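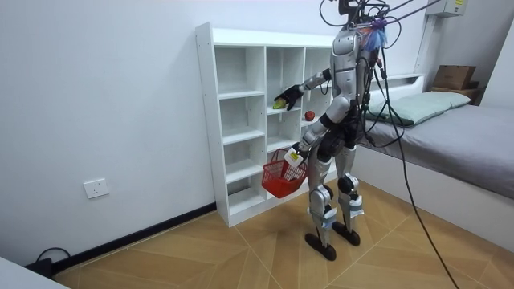

关于我们

Flokik是一家做机器人末端执行器选型与对比测试的公司。客户把灵巧手、夹爪、机械臂、相机或控制器送来，我们装到整机上，按固定的任务反复试，然后交一份测试报告。我们自己不生产硬件，也不代理任何品牌。

公司最早是给Gurkeck做配套的一个测试小组。当时Gurkeck要在两款多指手之间做选择，两家的样本参数都很好看，装上去以后差别却很大：一款指尖力够，但拇指回位慢；另一款动作快，线缆走腕部时容易被拉紧。那次测试做完，陆续有别的厂家来问能不能也帮忙试一试，小组后来就独立出来，成了现在的Flokik。团队目前有10个人，分机械、控制和数据三个方向。

我们做什么

主要业务有三块。第一块是末端执行器对比，包括两指夹爪、三指夹爪和多指灵巧手。第二块是相机位置与视野的对比，同一个任务，分别用头部相机和工作区旁的固定相机看，检查手指遮挡物体以后还剩多少可用画面。第三块是控制器，重点看遥操作延迟、双臂配合，以及断线以后手会停在什么姿态。

测试任务尽量取自日常环境。取放水果是我们用得最多的一组：从格子架上拿，放进提篮，或者反过来，从提篮里拿出来摆回架上。水果形状不规则，表皮软硬不一，大小也差得多，比标准方块更容易看出一只手的问题。苹果考验包络，梨考验对细颈一侧的判断，葡萄考验力度。格子架的隔板又限制了手腕进出的角度，有些手在开阔桌面上成绩很好，一进格子就会碰到侧板。

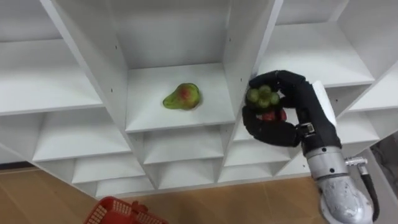 格子架取放测试：黑色多指手握着一小串青葡萄，旁边的格子里放着一只梨。

测试怎么进行

每只手进来以后，先做外观检查和称重，再装腕部接口。接口板由我们自己加工，不同厂家的手换装一次需要2小时。换装后重新标定，标定不过不进入正式测试。

正式测试分7个项目，其中格子架取放、提篮携持和双臂配合是必做项，其余由客户按用途选择。双臂配合是指一只手提着篮子保持不动，另一只手去够架上的东西。这个项目看起来简单，实际对控制器要求不低，提篮一侧的手臂如果跟着躯干晃，篮口位置就会变，放的时候容易磕到篮沿。
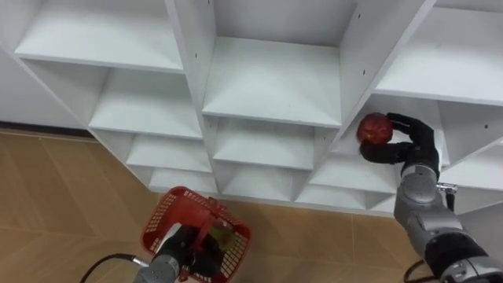 抓取失败的记录和成功的记录一样保留，报告里按原因分类：没对准、滑落、碰到隔板、力度过大、通信中断。客户可以要求查看任意一次的原始数据。截至2024年9月，我们的取放记录库里共有1,538条完整记录，每条都注明所用的手、相机和控制器版本。固件升级以后的数据单独归档，不和旧版本合并计算。

软件方面，我们用自己开发的Magesa做任务编排和日志同步，手、臂、相机三路数据按同一时钟对齐。Magesa随报告提供只读版本，客户可以在自己的电脑上回放。

合作与委托

Clevia是我们的长期合作方，负责腕部接口的加工和线缆整理方案。线缆问题在对比测试里经常被忽略，我们把它列为单独一项，记录走线方式对手腕活动范围的影响。

委托测试请先通过网站表单说明硬件型号、接口尺寸、供电电压和通信协议，并注明希望对比的对象。对比对象如果是其他厂家的产品，需要由委托方自行提供样机。测试结论只对送测的那一台样机负责，未经双方书面同意不对外公布。

今年的排期已经到12月，之后的档期可以预约。需要到现场看测试的客户，请在表单里一并写明人数。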